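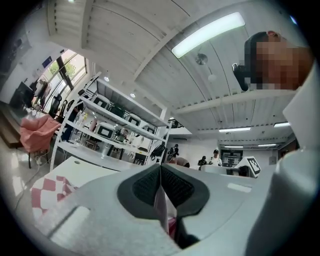

Preparing and Checking the Paired Hand-Held Grippers

Marnaswood Robotics Room, Procedure 13
Issued by Halima Ibrahim. Last revised 3 December 2019.

This procedure applies to the Effiong hand-held grippers used for recording in the main room. It is to be followed by the operator and one assistant before the first recording of each day, and again whenever a jaw pad or marker cube has been changed.

Before you begin

Both grippers must be charged to at least 95 per cent. Check the charge in Hesolov under Devices, and do not rely on the light on the cube, which shows only that power is reaching the unit. Collect a lint-free cloth, a soft brush, the small hex key and the log sheet.

1. Jaw pads

Switch the gripper off. Open the jaws fully and brush along the inner face of each pad, working from the base towards the tip. The textured inserts hold dust and fibres from tablecloths and clothing, and these must be lifted out with the brush and never scraped. Wipe the outer rubber with a dry cloth.

Close the jaws slowly. The two pads should meet along the whole of the seam. If one pad sits forward of the other, loosen its screw by a quarter turn, press the pad back and tighten again. Pads that are torn or have gone hard are to be handed to Chidubem Bako for replacement.

2. Lens

Clean the lens with the lint-free cloth only. View the picture in Hesolov and confirm that the jaws are centred along the lower part of the view. A housing that has been knocked will usually show up at this point.

3. Marker cubes

Each gripper carries its own cube, and the cubes are not to be exchanged. Inspect every printed face for scratches, lifting corners and fingerprints. Try to turn the cube gently by hand; there should be no movement at all. Both green lights should be on before the operator takes up position.

Stand facing the work table with one gripper in each hand and extend both over clear floor, so that the cubes are in open view. 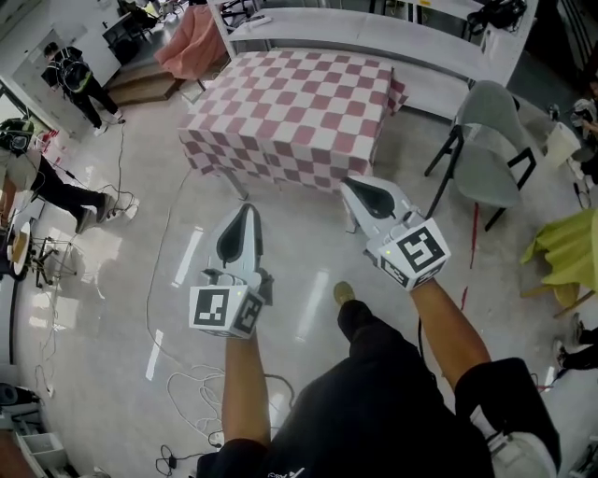
Hold this position until Hesolov reports that both cubes have been found. The operator should then move each gripper slowly to the left, to the right and upwards, keeping them at least 80 centimetres from the nearest person. The assistant watches the tracking display and calls out any loss. If a cube is lost more than once, stop and repeat step 3 before going further.

Cables on the floor should be moved clear of the operator's feet before this check — bags and spare chairs likewise.

4. Jaw travel

Open and close each gripper ten times at an even pace. The opening shown in Hesolov should return to zero on every closure. 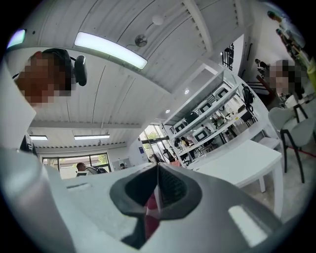 A reading that drifts by a small amount may be cleared by choosing Reset Jaw with the pads held shut. If it drifts a second time, the gripper is to be labelled and withdrawn. Any work inside the housing is reserved for Omolara Usman and Ladi Onyeka.

5. Test recording

Make one short recording under the name Fever, which is reserved for tests and emptied each November. Play it back and confirm that both grippers appear, and that sound and picture keep together.

Enter the result on the log sheet, with the operator's initials and the number of each gripper. Completed sheets go to Fidel Ledesma.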